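2019-02-17

Slept until almost ten, which I haven't done since before Christmas, and woke up with that nice heavy feeling where you can't remember what you're supposed to be worried about. Then I remembered. The half marathon is in March and my left shin has been grumbling all week. So, a bit of everything today, mostly running talk, sorry, future me!

Gray sheets, a white basket, a bed nobody's sleeping in.

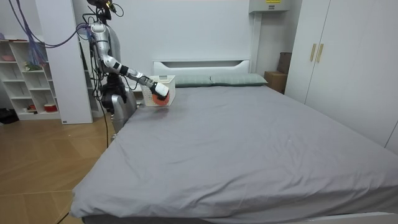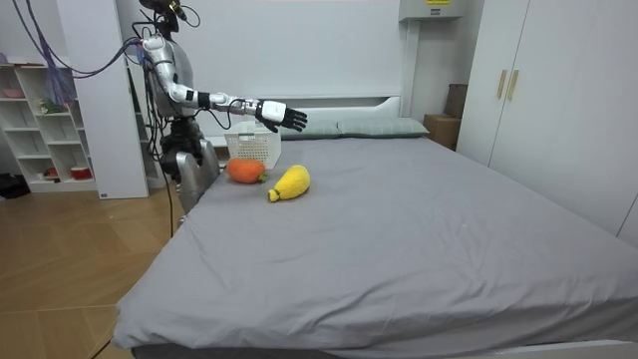
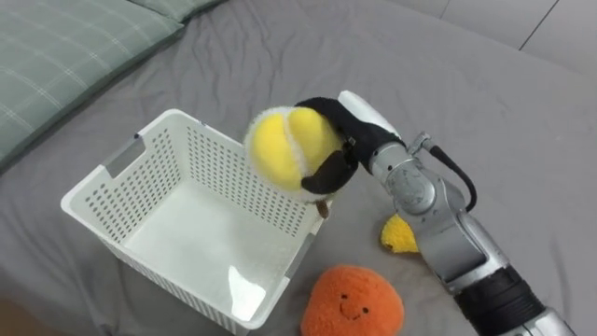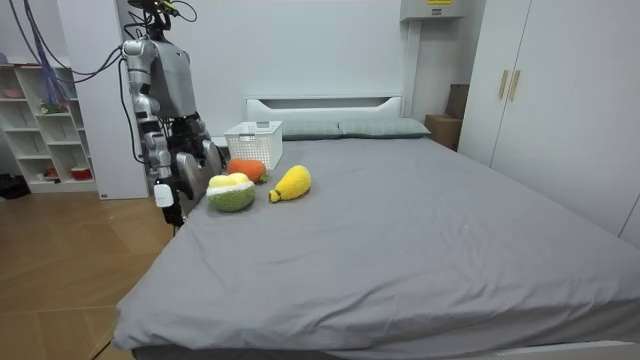 Anyway, the run. I had 6 miles on the plan and I'd promised myself I would do them slowly (the shin, again), so I took the flat way out of Hullport along the water instead of going up through the neighborhoods. It was gray and windy and the gulls were making an awful racket over by the fish sheds. First mile was miserable. I always forget that the first mile is miserable, every single time, and I always spend it composing the email where I drop out of the race.

By the second mile the shin had gone quiet and I started to enjoy myself. I had the new Wukine socks on, the ones I bought to cheer myself up, and I have to say they're great – no rubbing, no sliding down into the heel. They were way too expensive for socks. I'm going to buy another pair.

Turned around at the old boat ramp and had the wind behind me the whole way home, so of course I went too fast. I know, I know. I've had 42 runs since I started this training log and I bet I ran half of them faster than the plan said. There's a big climb in the middle of the Enthorpe course and everybody on the message board says the same thing about it, that you pay for the first half on that hill. I looked up the total climb last night, 1,159 feet, and then I wished I hadn't. There isn't that much hill in our whole town. I may have to run up and down the parking garage.

My race number came in the mail too, by the way! 139. I like it. It looks like a number that finishes. I stuck it on the fridge with the lobster magnet and then moved it, because it was covering the trash pickup schedule.

After the shower I was starving, so I walked over to Negash for lunch and had the lentils and the greens and way too much bread. It was packed, all families and big coats piled on chairs, and I got the little table by the radiator where you slowly cook. I didn't mind one bit. I read two chapters of my library book (the lighthouse mystery, still no idea who did it, I suspect the sister) and drank two coffees, so I'll probably be up until one.

Called Mom when I got home. She wants to come and watch the race, and she wants to know if there'll be somewhere to sit. I said I'd find out. She also asked if I'm eating enough, and I told her about the bread.

Shin check, nine at night: a little sore if I press on it, so I've stopped pressing on it. Ice, then bed. Rest day tomorrow, and I need to remember to get more oatmeal and mail the library fine.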